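Home Stories Try It Ask Us

How does a robot pick up your clothes?

Last March I got to go to the open day at Zovano, a robot workshop in Hollosstead, and I went straight to the laundry robot. I had to wait in line behind 18 kids and one very excited grandpa!

The robot's job sounds easy. Find some clothes on the floor, pick them up, put them away. You can do that (even if you don't always want to). But for a robot, clothes are really tricky. A block is the same shape every time you see it. A sweater isn't. Drop it and it lands in a new heap, with new wrinkles, and maybe one sleeve hiding under the rest.

Ludivine Arnaud, who was running the demonstration, told us the robot has practiced 817 grabs so far. It has 2 fingers, and it has to pinch the cloth between them. Try it yourself! Put a T-shirt on the floor and pick it up with just your thumb and one finger. Now try it with your eyes nearly shut. Hard, right?

So how does it know where to pinch? It has a small camera by its fingers — a bit like having an eye on your wrist. The camera looks for edges and folds, and an edge is usually a good place to start. If the pinch misses, the robot can back up and look again.

I asked if it could tell socks from pants. Ludivine said that's a whole other lesson, and they're still working on it.
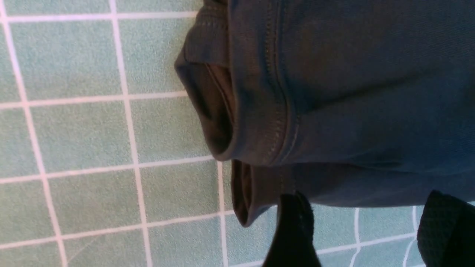 2 min read

Look for the ribbed cuff and the two lines of pale stitching. Where would you pinch?

More to read
Why do robots need so much practice?
Inside the Judotico jumping machine
What is a sensor?

Comments

Kristof Verschueren: We tried the T-shirt test at home and my daughter beat me every single time.

Vidal: I would grab it by the cuff!

mazie_reads: Can it do my room next please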